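Lakent Open Day - Questions People Keep Asking

Last updated 10 December 2022. Will add more as they come in.

When and where is it?
Skemunent building, ground floor. Doors at ten, last demo starts at three. Use the side entrance, the front one is badge only.

Do I need a ticket?
Yes, free, one per person. 200 total, split over two sessions of 100. If the form says full, it's full. Please don't email asking to be squeezed in, we had a lot of that in September and had to say no to everybody.

Can I bring kids?
Sure. Under 12 with an adult. Strollers ok on the ground floor, the lift is slow.

What will I see?
Folding, mostly. The Flutard arm does towels and T-shirts in the main room, runs all day with short breaks. Next door is the hand-held gripper table, where we show how the laundry examples get recorded. Heitmann is bringing a bin picking cell, ask them for details, we don't have any.

Can I try the gripper myself?
Yes! Best part of the day if you ask me. Five minutes each, sign up at the table. You hold it from behind, point it at the clothes and close the fingers on the fabric. Harder than it looks with knits. T-shirts are easier, start there.

Is it all lab tables and gray boxes?
No. A lot of the work is done in ordinary bedrooms, on ordinary beds, with patterned sheets and pillows and whatever else is lying about. Robots trained only on clean tables get confused by butterflies. 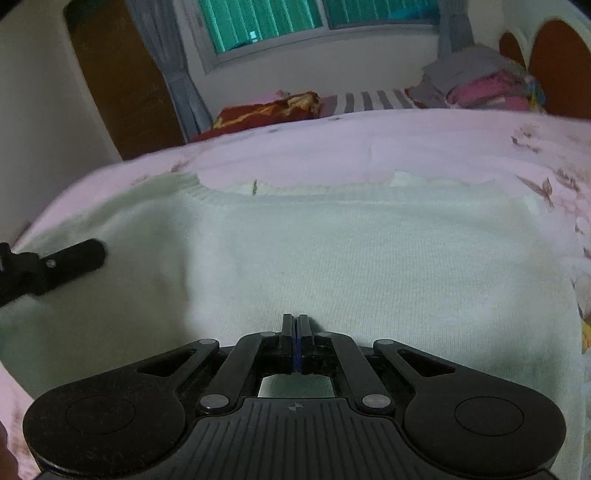 Gripper over a mint-green sweater, fingers nearly closed.

Why sweaters?
Soft, stretchy, never lands the same way twice. Good practice material. We also do towels, socks and pillowcases. No fitted sheets yet, sorry.

How many folds does the robot need to see?
Depends on the item. The towel set for the demo has 996 recordings in it. Sweaters need more, we're still adding.

Can I donate old clothes?
Clean ones yes, box by the coat rack. No zippers or sequins please, they snag.

Is there a talk?
One. Ylva Strand, 24 minutes plus questions, at noon. Seats are limted so come early. Slides go up on this page afterwards.

Photos?
Fine in the main room. Ask before photographing people. No flash near the arm.

Parking?
Behind the building, small lot. Take the bus if you can.

Food?
Coffee and buns. Cash or card. Nothing hot.

Something's missing here?
Use the contact form, pick "open day" from teh list.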